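Six weeks now with the Ulico two-arm kit in our small workshop in Trerneck. I promised to write down what I think before the trial ends, so here is a thread. I paid the normal trial price and Zeker, who sell it, did not ask me for anything.

First, the work we gave it: soft things and flat things, the kind we pack every day.

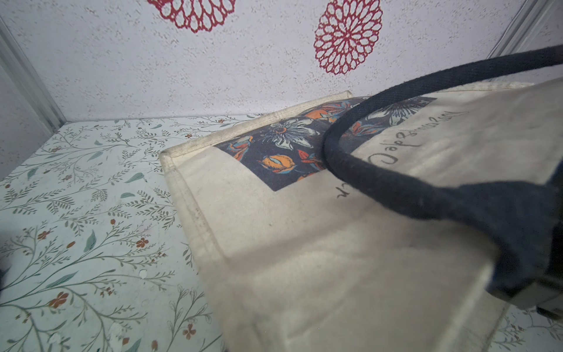
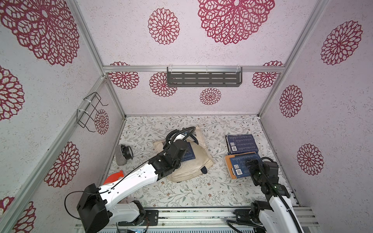
Canvas bag with rope handle in the first, books and a cushion in the second.

Bags are the difficult part. A handle is a good place to grip, but the cloth moves when you pull and the arm must wait a little. In January I made 118 tries with bags and 65 were good without my help. For me this is not enough yet.

Books go better. Thick ones I almost do not watch any more. Thin paperbacks it still takes by the cover, and I do not like that.

Setting up took me one long evening. The manual is clear until page 35, where the calibration begins. After that I had to write to support two times. They answered the next morning, politely, and the second answer was the right one.

What I miss: softer finger pads in the box. You can order them separately from Procházka, and they fit, but then please say it on the price list.

Noise is fine. We have the radio on and we hear it.

Will I keep it? For books, yes. For bags I asked Zeker to make the trial 6 weeks longer, and I wait for their reply. If somebody here uses the same kit with textiles, please write me which grip speed you have.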